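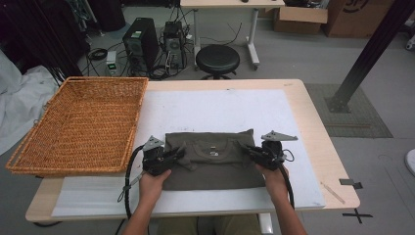
How large does a folding surface need to be for adult T-shirts?

A board 700 mm deep and 800 mm wide takes every adult size handled at Sergate, with enough margin left over to turn the shirt without lifting it.

Visit to the Sergate folding room, Nimimdale
December 2025

The folding room is on the upper floor of the Sergate building in Nimimdale, reached through the sorting hall. Guzmán, the textile reuse firm that runs the site, opened both floors to visitors for one afternoon. I spent most of it upstairs, where sorted garments are folded before they go to the shops.

The workstation is simple. A pale wood table carries a white board that covers most of the top. The board gives a flat, uniform surface, and a dark garment such as an olive T-shirt stands out well against it, so a crooked edge is easy to find. Boards get scuffed in use. The site replaces them when the surface starts to catch on knits, and otherwise leaves them alone.

Work is done seated. I asked about table height and was told it was set in August, after a trial with standing benches that the folders did not like. The chairs adjust; the tables do not.

The house fold for T-shirts is a rectangle with the collar at the far edge, away from the folder. Sleeves go in first, then the sides, then the hem is brought up underneath. A small chest print should end up on the visible face, just below the collar. Shirts with a large print get the same fold, and the print shows as far as it shows.

The weak point is the top corners. Tucked sleeves put extra layers there, and the fabric bunches while the lower part lies smooth. The correction is to hold the shirt by its left and right sides and draw it outward slightly before it leaves the board. Pulling at the collar is discouraged -- the ribbing stretches and does not fully recover.

A woven wicker basket sits at the left of the table. Baskets have low, slanted sides, and a folded shirt can be set down in one without tipping it on end. The limit is nine shirts to a stack and two stacks to a basket. Above that the lower shirts crease. I would have expected plastic crates here, but the Brulasora shop displays stock in the same baskets and saves a transfer.

Sweatshirts are folded on a separate table by the window and follow a different pattern, with the sleeves laid across the back. There was not time to see that properly.

Visitor notes: the entrance is on the canal side, the stairs are steep, and the elevator is for goods only. Parking is limited on Fridays, when the Brulasora van loads. The sorting hall is loud and earplugs are available at the door.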